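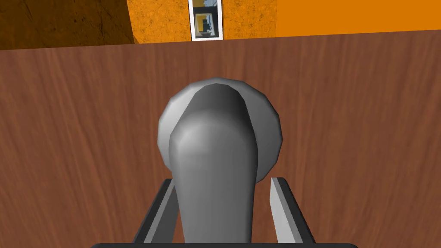

Fig. 6-1. Gripper open on both sides of the knob stem, before closing.

6. Doors

Read this section before you promise anyone that the robot will let the dog out.

Doors come early in the chore list because most other chores are on the far side of one. The laundry module, the dish module and the much-requested "bring me the thing from the other room" module all call the door routine first. If the door routine fails, they report "chore incomplete" and leave it at that. A large share of the complaints we get about laundry are complaints about doors.

Everything in this section runs in Flomham, the simulated house supplied with your Fimis license. Get a door working there before you try one in a building you have to live in. Flomham has no security deposit.

6.1 Before you start

You will need:

- Fimis installed and licensed, with the Bjarnason two-arm robot profile loaded
- the Flomham house file
- an uninterrupted afternoon, or several interrupted ones

Check that both arms respond to the Home command. If only one does, go back to the arm set-up section. A robot with one working arm can open certain doors, and you will be tempted to carry on. You'll regret it by step 5.

Note: Flomham doors come in more than one finish. The finish doesn't change the weight or the swing, but it does change what the wrist camera makes of them. A setting that finds the knob on reddish-brown wood may need another pass on a very dark panel.

6.2 Approaching and gripping the knob

1. Drive the robot up to the door with the base slightly off to the knob side. Facing the door squarely feels polite and leaves the elbow no room.

2. Select the arm you want in the Arm menu. Automatic selection picks whichever arm is closer, including when that arm is folded behind the other one.

3. Raise the wrist until the knob sits between the fingers in the wrist view. There should be a strip of door visible on each side of the stem, as in Fig. 6-1. An even gap is nice to have. An uneven gap will do.

4. Press Close. Fingers should meet the stem at the same time. If one touches early, the knob gets pushed sideways, which in a real house is how knobs come off.

5. Press Turn. Watch the wrist angle readout and ignore the hand, which looks busy either way.

Caution: Never raise grip force above the default to cure slipping. Slipping nearly always comes from a bad angle. More force on a bad angle gives you the same slip with more noise.

6.3 When the gripper finds door but no knob

Sooner or later you'll open the wrist view and see wood. Lots of wood, and a bit of floor.
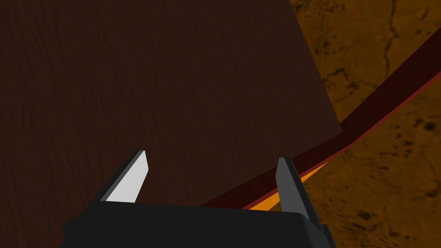

Fig. 6-2. Wrist view with the gripper open and nothing between the fingers.

The robot isn't broken. It has gone where it was told, and what it was told was wrong. Do the following:

1. Press Stop. Pressing Close here will have the fingers grasp thin air, and the log will record a completed grasp. We're working on that.

2. Switch from the wrist view to the head view and look for the handle yourself. You're still faster at it.

3. Tap the handle on screen. Fimis sets a new target and asks you to confirm. Confirm only if the marker is on the handle. A marker on the wall next to the handle will be pursued with the same enthusiasm.

4. Back the wrist off before sending it to the new target. Sweeping it sideways along the panel is allowed in Flomham and will cost you paint anywhere else.

Note: If the same miss happens twice in a row, reset the base position. Nudging the arm a third time is a matter of hope, for which we have no setting.

6.4 Getting through the opening

Turning a knob is the part that gets filmed. Walking through a door while not closing it on yourself is the part people mean when they ask whether the machine can do chores, and it's still the weak spot.

1. Once the latch is free, pull or push until the door reads "ajar" in the status bar.

2. Let go of the knob. Beginners skip this. A robot that won't let go follows the door round its hinge like someone on a dance floor against their will.

3. Bring a gripper up near the edge of the open door, fingers upright, leaving a small gap. Keep the other arm forward and away from whatever panel is on its side.

4. Check the head view for a clear run of floor between the arms and into the next room.

5. Drive forward at Slow. Medium exists for corridors.

Caution: Arms stick out farther than the base. Fimis plans for the base by default. Tick "Include arms" in the Drive panel every time, as the box clears itself when you change rooms. 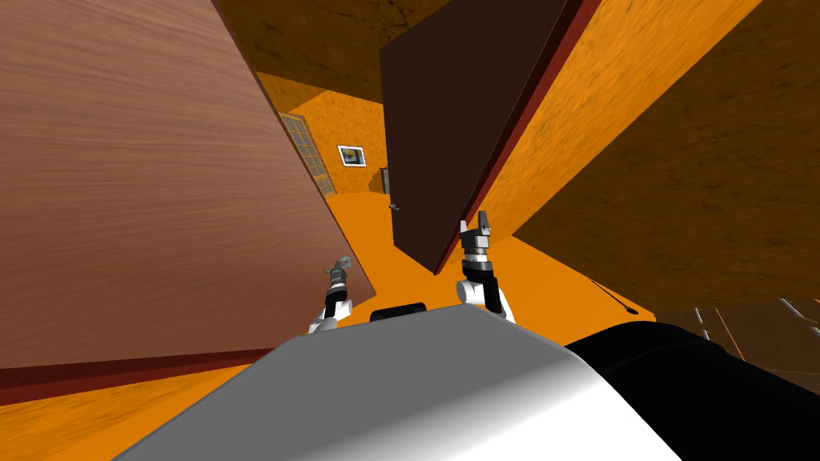

One owner in Ludville wrote to us that all this seemed like a great deal of manual for something a toddler manages with jam on both hands, and asked when the robot would be able to just open the door. It's a fair question, and the toddler comparison is unkind but accurate. With a door it has practiced on, from a sensible starting spot, the current release does well. With a strange door it does badly, and a strange door to this robot can be the same door in the evening.

Our own test run in Flomham was 946 door attempts. We don't print a success rate, as it depends so heavily on where the base was parked that any figure would mostly measure our parking. Run your own and write down the parking spot with each result.

6.5 Doors the routine does not support

- Sliding doors. The robot will look for a knob until you stop it.
- Doors with a coat hanging on them.
- Refrigerators. See the kitchen section, and lower your expectations on the way there.
- Self-closing doors. Support was planned for April and has been moved to a later release.

6.6 Saving your settings

Choose Save Door and give it a name you'll recognize. "Door" is accepted, as is "door2". Settings are stored per door and per arm, so repeat 6.2 with the other arm if you want both available to the chore modules. Then start the laundry module again and see how far it gets.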